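Search this wiki Go

Lidded food container

A lidded food container is a small box with a snap-on or press-on top, and it may be the handiest thing in any kitchen! Plastic ones are often translucent, so leftovers can be spotted at a glance, and a brightly colored lid is easy to find in a full drawer.
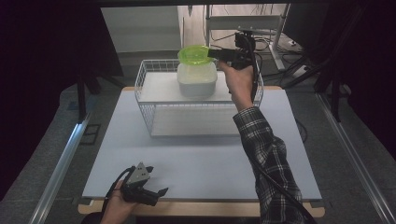 This page was last changed on 16/02/2023.

Storage

Wire-mesh baskets make wonderful homes for containers. A flat panel laid across the basket gives a second level, with boxes above and spare lids below. Kitchen writer Ieuan Ruddock keeps 9 boxes this way and swears by it.
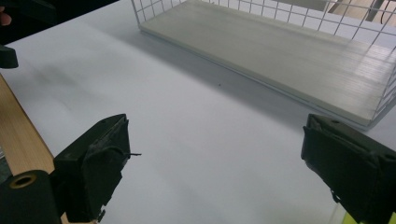 Lids are best lifted from one edge, slowly, with plenty of clear table nearby to set them down. The Kuvanside range comes in six sizes, and two of them share a lid – a lovely bit of thinking.

See also: Wire basket, Bread box

1467 shares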